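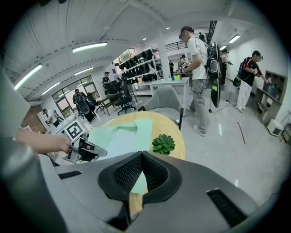
Mint paper, round table, and the hand grippers on trial.

So I finally got my hands on the Flollero kit, and I've been grinning ever since! It's a hand-held gripper you squeeze yourself, and the robot learns from what you did (well, that's the pitch). I had 2 days with it at Clurkstead and spent far too much of that time picking up green paper.

The good: the black V-shaped pad is grippy and my wrist got used to the bulk by lunch. The less good: the housing is big, so you end up peeking over it at whatever you're grabbing. Saadet Akgül liked it more than I did, but she has stronger forearms.

Price is 4000 for the starter set, charger extra, boo. I'd still rent one again in July. Next up is the Starkus, if they ever email me back.

Contact | © 2020 | Back to top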